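Dos brazos y un montón de paños: un método para aprender a doblar con menos demostraciones

Un equipo de Urnmont ha presentado los resultados de un método de entrenamiento para robots de dos brazos que manipulan tela. Según el informe interno difundido el jueves, el sistema aprende a separar, doblar y guardar paños de cocina a partir de 300 demostraciones guiadas por una persona, frente a las 500 que necesitaba la versión anterior para llegar al mismo nivel.

El trabajo lo dirige Orathai Kamolrat, con Prasetyo Liew a cargo de la parte de control. La tela sigue siendo un material incómodo para los robots: cambia de forma con cada contacto, se tapa a sí misma y rara vez queda dos veces igual sobre la mesa. Los métodos que funcionan con piezas rígidas suelen fallar en cuanto el objeto tiene un pliegue que la cámara no ve.

La propuesta del grupo consiste en dividir cada demostración en tramos cortos – acercarse, pellizcar una esquina, levantar, extender, soltar – y entrenar al modelo para que reconozca en qué tramo se encuentra antes de decidir el movimiento siguiente. Si el agarre falla, el sistema vuelve al tramo anterior y lo intenta de nuevo sin reiniciar la tarea completa.

Los ensayos se hacen sobre una superficie blanca y brillante, con un brazo a cada lado y cajas de plástico transparente para los paños. El brillo forma parte de la dificultad, ya que los reflejos de la luz confunden a los modelos entrenados solo con imágenes limpias.

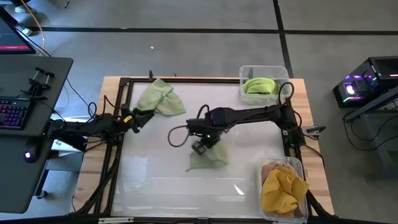 Qué se midió

La evaluación se hizo con 34 paños de colores, tamaños y grosores distintos, ninguno de ellos utilizado en el entrenamiento. El sistema completó la secuencia entera con 23 de ellos al primer intento. En el resto, los errores más frecuentes fueron coger dos capas a la vez y soltar la esquina antes de tiempo.

«El agarre doble es lo que más nos cuesta», explica Kamolrat. «Desde arriba, dos capas finas y una gruesa se parecen mucho.» Para reducir ese error, el método combina la vista general de la mesa con la de una cámara pequeña colocada junto a la pinza, que muestra de cerca lo que queda entre los dedos y también las cajas del fondo.

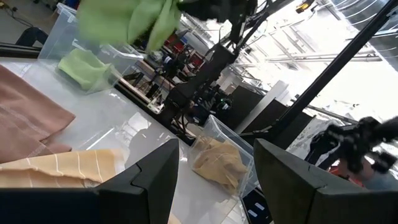 Liew señala que la vista cercana mejora sobre todo el último tramo, el de soltar el paño dentro de la caja. Con la cámara general como única referencia, el modelo tendía a abrir la pinza demasiado pronto y la tela quedaba colgando del borde. El informe no incluye datos de velocidad, y el propio equipo reconoce que los movimientos siguen siendo más lentos que los de una persona.

Eugénie Rolland, investigadora de Clirkdale que ha revisado los resultados sin participar en el proyecto, considera que la división en tramos es fácil de adaptar a otras tareas, aunque pide cautela con las prendas de ropa. Una manga o una cremallera, dice, plantean problemas que un paño rectangular no tiene.

El grupo prevé repetir las pruebas en enero con toallas de mayor tamaño, en una segunda mesa instalada en Sullville. De esa fase se encargará Vichien Somboon.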